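Biwott list > Archive > Assembly and furniture

22 April 2018
Posted by: list member, Gritard workshop

> Has anyone put together one of the Londetti tray tables yet? Mine
> is a white top, four legs and no instructions, and I'd rather not
> find out the hard way which end goes up.

Mine came without instructions too, so I asked Bindis for a copy. They sent me the leaflet for a shoe rack, 69 steps, very thorough.

Cover whatever you're working on first. I started with black cloth, and a white leg shows up nicely on it, threads and all.
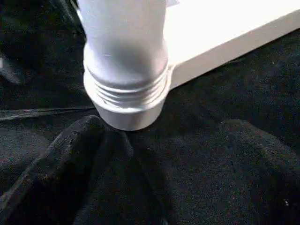

Start every leg by hand and turn it backward until you feel the thread drop, then go forward. If it fights you after 2 turns, back it out. Plastic thread forgives one mistake, and I used mine up on the first leg. Don't tighten any of them fully until all four are in.

I'd also lay the legs out beside the top before you begin, all pointing the same way. It looks fussy, but the alternative is crawling under the bench for the last one.

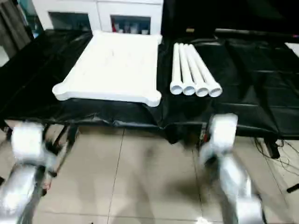 As for a spare leg, the part number is 273 and Bindis will sell you one - in a pack of 2, naturally, for a table that has four. I have an extra if you get stuck. Mine has held a lamp and a stack of mail so far, and I haven't dared try soup.

If anybody on the list owns the real leaflet, please scan it. I'll trade you the shoe rack.

Last updated: June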